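### What we did for the stacking part

Okay, so this was my favorite section of the whole project! Rhona and I wanted to know which block layouts stay up and which ones fall over, and we ended up with 40 layouts on paper (way too many, Blair warned us). We got through 11 before February ran out.

I drew each one first, then we built it small and low in the middle of the floor so there was room on every side. Wide bottoms won, no surprise — but the layouts with a gap in the bottom row did better than I guessed. Finlay typed up our notes, and the full table is in the appendix. I'd love to try the tall ones next.

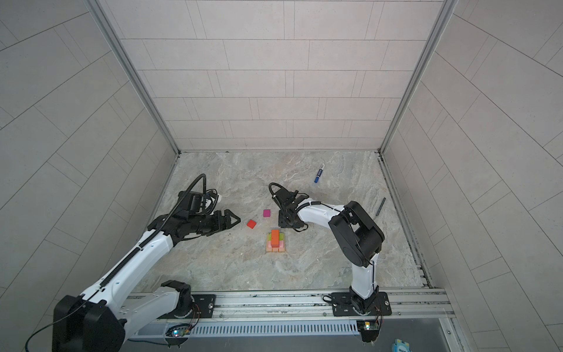 *Fig. 3: A small block stack at the center of the marble-patterned floor.*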